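Pressed Leaf Bookmarks

Pick your leaves in the morning, once the dew is off. Small and flat wins. Anything with a fat stem will press into something that looks like roadkill.

Lay them between two sheets of plain paper and bury the lot under heavy books. I use the Rivitz atlas, 200 pages of countries that have since changed their names. Leave it alone for 12 days. Peeking adds three. 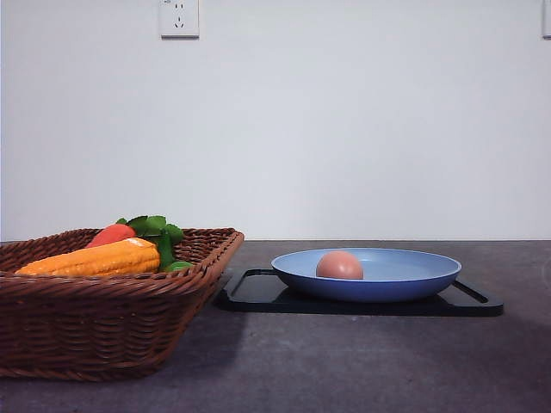

Gray countertop, white wall, outlet at the back.

Cut card stock into strips, brush on a thin coat of white glue and lower each leaf with tweezers – fingers will only end in tears. Cover with wax paper and weight it overnight.

Punch a hole 3/8 inch from the top and loop some yarn through. Trim the ends to match, or claim you meant it.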